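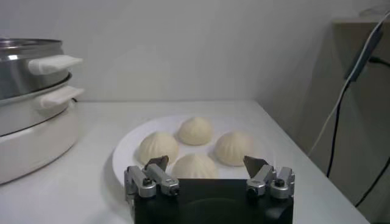 Four buns on the plate, beside the steamer. View from the wrist camera.

Print this page | E-mail this page

Search products Enter keyword or part no. Go

Urton Two-Arm Teaching Station

The Urton station is made for teams who want to teach a robot a household or kitchen task by showing it. The operator moves two small leader arms, and the two working arms at the table repeat the movement. Each arm has a parallel gripper with two fingers. What the operator does is recorded together with the camera views, so one good demonstration becomes one training episode.

Two ways of showing are possible. In remote mode the operator sits at the leader arms. In hand mode the brakes are released and you guide the working arm directly by its last joint. We advise hand mode for finding good start positions and remote mode for all recording, for the reason that in hand mode your own hands come into the camera view.

Which tasks are suitable

We prefer to show the station with tasks that have soft objects and more than one stage. Steamed buns are a good test. A bun must be held with enough force to lift it, but the pleats on top should not be pressed flat. The steamer has tiers with handles, and the lid must have its own place on the table before the loading begins.
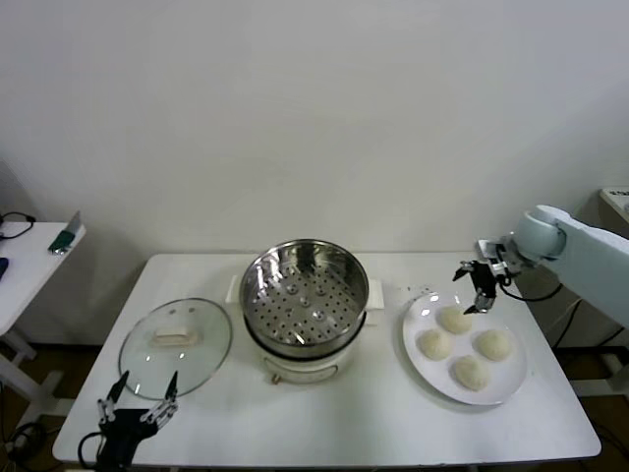
With two arms it is possible to divide the work: the left one takes care of the lid, and the right one takes care of the buns. New operators often try to move both arms in the same moment. Sumeya Abdella, who gives our operator training, asks them to practice with one arm first and to let the other one wait in a safe position. After 16 practice episodes most people can begin to record.

Please keep the gripper opening wide during the approach, and close it slowly. If a bun is dropped, stop the episode and mark it as failed. Do not delete it, your engineers may want it later.

What is included

Two working arms with parallel grippers
Two leader arms with table clamps
Wrist cameras and one head camera
Pons recording software, license for 9 users
Foot pedal for start, stop and mark
Soft fingertip set (8 pieces)

The table, the steamer and other kitchen objects are not included. The Barent support frame can be ordered separately, order code 77.

Service

The first setup is done at your place by our technician and takes one working day. The software stores up to 16 hours of episodes before you must move them to another disk. For questions about delivery please write to Cleiton Figueiredo in the sales office. For questions about calibration, ask for Raíssa Frota.

Print this page | E-mail this page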